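Sistosska Ledger Data
Transcribed factory ledgers and barrel marks for Sanero sporting shotguns

What you get

Welcome! This is a set of plain CSV files covering the surviving shipping ledgers of the Sanero works, a maker of side-by-side and single-barrel shotguns, along with barrel marks read off guns that collectors own today. There are 1753 ledger entries in the current release. Each one ties a serial number to a gauge, a barrel length, a stock note (when the clerk bothered) and the dealer it was shipped to.

If you have a Sanero in the safe and always wondered when it left the factory, you may well find it in here, and we'd love to hear from you either way. If you're after the business side (who bought what, how orders dried up, how the Stasier contract changed the product line almost overnight) there's plenty for you too.

The name comes from the Sistosska warehouse, where the ledgers sat in a crate of unrelated packing receipts until Yasuo Onishi bought the whole crate at a clearance sale for the receipts.

Files

ledger.csv
One row per line in the ledgers. The main file, and the one most people want.

marks.csv
Barrel and action marks as reported by owners. Joins to ledger.csv on serial, with the warning further down about repeated serials.

dealers.csv
Dealer names as written, next to our normalized spelling. Stasier alone shows up with so many different spellings that Tetsuya Kobori keeps a printout of them pinned over the desk.

prices.csv
Wholesale prices from the loose price sheets tucked into the back of the third ledger. Patchy, but wonderful where it exists.

notes.csv
Everything the clerks wrote in the margins. Repairs, returns, a complaint about walnut, a running argument over who had the good pen.

That's 5 files, all UTF-8, comma separated, header row first. Empty means the ledger is blank. The word ILLEGIBLE means there's writing and we couldn't read it. Please don't merge the two when you clean the data!
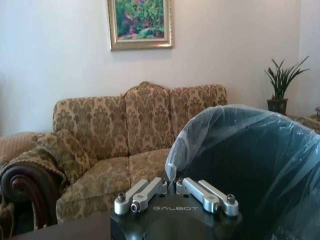
Columns in ledger.csv

serial: text, never a number. Some have a letter prefix and many have leading zeros, and a spreadsheet will eat both if you let it.

book and page: which ledger and which page. The page numbers are the clerk's own and they skip.

gauge: 12, 16, 20 or 28, exactly as written. A few rows say "sm." and we've left those alone.

barrel_in: barrel length in inches. Fractions are written as decimals.

configuration: SXS, SINGLE or UNKNOWN. Inferred from the model letter in the ledger, so treat it as our reading and check it against the gun.

choke: free text. The clerks used at least two systems and switched between them in the middle of a page once, which gave Hideaki Higuchi a very long weekend.

dealer_id: points to dealers.csv.

ship_season: the ledgers are ruled by season and year, with no exact days, so we give spring, summer, fall or winter plus the ledger year. People write in asking for a ship date. We don't have one, and neither did the factory as far as we can tell.

confidence: high, medium or low. High means two transcribers agreed without talking to each other. Medium means they disagreed and settled it. Low means somebody is still grumbling.

How it was transcribed

Each page was typed twice by different people and then compared. Ayane Takeda did the first pass of all the early books, which is an amazing amount of faded brown ink for one pair of eyes, and Genji Yokoyama did most of the second pass. Disagreements went to a Tuesday evening call, where we put the page up and went line by line until everyone was happy or tired. The sevens and ones in the second book are truly awful. If your serial has a one in it and you can't find your gun, try a seven. It works more often than you'd think!

We kept the clerks' abbreviations in the raw columns and put our expansions in separate ones ending in _norm. Nothing in a raw column has been fixed, including spelling.

Repeated serials

Sanero restarted its numbering when it moved from hammer guns to hammerless, and didn't mark the change on the barrels. As a result 450 rows carry a serial that appears somewhere else in the data. They're flagged in the serial_dup column. To sort out which row is your gun, look at the gauge and the barrel length first, then the action mark. A small crown over the S goes with the earlier run. The later run has the S on its own. 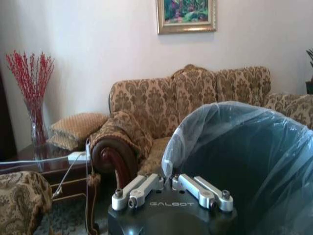
Where a gun has been rebarreled, the barrel length won't help, and you're left with the action mark and whatever history came with the gun. We've added a rebarreled column to marks.csv for owners who know. If you're not sure, leave it blank and tell us why you suspect it in the comment field. Some of the best finds so far came out of those comments, including the whole business of the Ouazzani guns.

The Ouazzani guns

Ouazzani was an importer that took plain Sanero singles and put its own name on the rib. The ledgers list them under "export, unmarked," so for a long time they looked like missing inventory. Yasuo matched 60 of them by serial from owners' reports and the pattern has held up nicely since. They're tagged export_ouazzani in the tags column. If you own one, please send a rubbing or a clear reading of the rib. We still don't know whether the lettering was done at the factory or after arrival, and a few more examples could settle it.

What this data is not good for

Appraisals. A ledger row tells you how a gun shipped, and a lot can happen to a gun after that.

Legal questions. Rules on antique and modern firearms depend on where you live, and a ledger season shouldn't be taken as proof of manufacture date for any of them. Ask the proper authority.

Safety. Many of these guns have short chambers and old steel. Nothing in these files says a gun is fit to fire. Take it to a gunsmith who knows doubles.

Total production. At least one ledger is missing, maybe more. The gap between the second and third books is obvious as soon as you plot the serials, so please don't report our row count as the factory's output.

Privacy

Owners' names, towns and contact details are never included. marks.csv has a report number and nothing that leads back to a person. Private buyers named in the ledgers are kept as written only when they were trading as dealers; the handful of others are replaced with PRIVATE.

Sending corrections

Open an issue or email the list with the serial, the column and what you think it should say. A line about how you know is a big help. Corrections from people with the gun in hand go to the front of the line. Tetsuya merges them in batches and the next one is planned for August.

New marks are welcome any time. Use the template in the contrib folder, one row per gun, and please measure barrels from the standing breech to the muzzle with the action closed.

Known problems

Choke values in the third book haven't been normalized yet.

Two dealers in dealers.csv are probably the same shop before and after a move. Hideaki says yes, Genji says no, so they stay separate for now.

prices.csv has no currency column. All prices are in the same currency, but we should still say so in the file.

notes.csv has line breaks inside quoted fields. Most readers cope, some older ones don't.

License

Free to use, share and build on, with credit to the Sistosska Ledger transcribers. If you make a chart, a lookup page or a talk for your local collectors' club out of it, send us a link!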